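Search this encyclopedia Search Go

Snack tray (household)

A snack tray is a shallow open container used in the home to hold individually wrapped foods such as biscuits, small buns, candies and jelly cups. It may be bought for the purpose, but in many homes it is a reused object, most often a gift box lid, a cookie tin lid or the bottom half of a shoe box. The tray is usually kept near a seat or bed and refilled from a larger bag or cupboard.

Contents

Single-serve packaging lets different foods share one tray without mixing crumbs or flavors. Common items are milk biscuits, filled wafers, soft buns in clear bags and fruit jelly in sealed plastic cups. Wrappers are generally closed by a crimped seam at one or both ends, and many carry their own barcode.

Sorting

Before a tray is filled, the snacks are often laid out on a flat soft surface, such as a blanket or bedspread, so that they can be seen together. Soft items are set apart from hard ones. Opened wrappers are thrown away at this stage, and older items are placed on top to be eaten first.

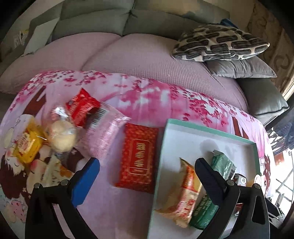
Ginevra Pagano disagreed with the usual advice on order, writing that buns should never go into the tray at all, as they are flattened by the first person who reaches across for a biscuit. She kept hers in a separate bowl.

In a household survey printed in the Prellness home bulletin, 2,219 readers described how they stored wrapped snacks. Liliana Ferri, who compiled the replies, listed 19 kinds of container. Lids of gift boxes were named more often than trays sold for serving.

Form and size

A raised rim is the main requirement. Walls of 2 inches are enough to stop jelly cups from rolling out, while deeper boxes tend to hide the lower layer. Coated cardboard is light and stiff but marks easily, and a pale interior soon shows smudges. It can be wiped with a barely damp cloth. Soaking softens the corners.
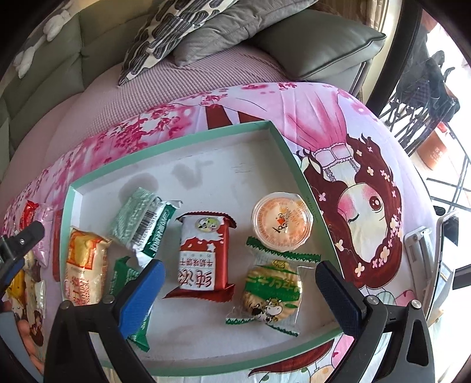

Shallow tray with a mint-green rim, holding wrapped milk biscuits and a jelly cup.

See also: Biscuit tin; Candy dish; Gift box

This site uses cookies to remember your settings. Accept Manage preferences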